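Pekley & District Forum > Local Issues > Stidstead Ridge turbines: who's going to the drop-in?

mudflat_mo
Fri 4 July
Leaflet through the door again this morning. Yellow paper this time, so things must be serious. According to the Ridge Guardians I can expect headaches, broken sleep, a ringing in the ears and a "general sense of dread", which is how I already feel when the leaflet arrives. The drop-in is at Stidstead village hall and Kozma are bringing the big map. Anyone going?

thirdgate
I'll be there. I don't think it's fair to sneer at people who are worried, though. My mother lives 900 metres from where turbine 2 is meant to go and she's been awake half the night over it.

mudflat_mo
It hasn't been built yet.

thirdgate
I know it hasn't been built yet. She's awake because four people have knocked on her door to tell her she won't be able to sleep. The lack of sleep is real enough whoever's to blame for it.

Old Harrow
And one of those four had a solicitor's card in his pocket, I'll bet. We had him in our lane in February. Very nice coat. Wanted to know if I'd be interested in joining a "group action register" for harm that might arise later on. I asked if I could sign up for harm from the pub quiz while he was there and he wrote something down.

petrichor88
Can we be a bit careful? Some of us object to this scheme and have never mentioned health once. My objection is the access road. They want to bring blades up Cutter's Lane, and anyone who's met the bin lorry on Cutter's Lane knows how that ends. I've put it in writing twice and had a reply thanking me for my interest in renewable energy.

mudflat_mo
Fair point, the road plan is daft. I'd happily sign something about the road. Trouble is that every petition going round has the road at number six, underneath infrasound, bees and the value of your conservatory.

gusset
I work for Ollilex, so declare that as you like. We do parts for all sorts, some of it wind, none of it for Kozma as far as I know. I've stood under turbines all day long and the worst I've come home with is a stiff neck from looking up. They do make a noise. It's a swish, and on some nights you'd hear it from the nearer houses with a window open. I wish the developers would just say so. They put out a brochure with a sleeping baby on the front and then everyone's surprised when people don't trust them.

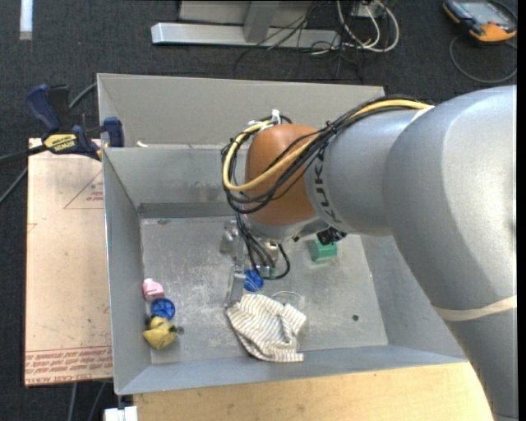

The other thing they never do well is the money. There's a community fund in the plan and it's on page 24 of a document most people gave up on at page two. Put that on yellow paper and shove it through doors.

Old Harrow
How much is in the fund?

gusset
£2000 a year for Stidstead, as I read it. Pekley gets "consideration".

Old Harrow
So a bench, then. And in Pekley we can consider sitting on it.

thirdgate
That's insulting if it's right. People would put up with a swish for something decent off their electric bill.

petrichor88
Some would. I wouldn't, and I don't like the idea that everybody has a price and it's only a matter of finding the right bench.

ridgewatcher_1
Typical of this forum. Plenty of people living near these things have been made ill and you all sit here making jokes. Do your research.

mudflat_mo
I'm willing to. Which research?

ridgewatcher_1
It's all on the website.

mudflat_mo
The website has a poem and a donate button.

ridgewatcher_1
There's a testimonials page as well. You have to scroll.

thirdgate
I scrolled. Two of them are the same testimonial with a different village name in it. I'm not saying nobody's suffering, I've got a mother not sleeping. I'd just like somebody to come and talk to her who isn't selling her either a turbine or a lawsuit.

gusset
Bring her to the drop-in if she's up to it. Ask Kozma for the noise figures for her actual house, they should have them. If they try to give you the brochure, hand it back.

petrichor88
And somebody please ask about Cutter's Lane. I'm working that evening.

Old Harrow
I'll ask. I'll park the trailer across it on the way, to help them picture it.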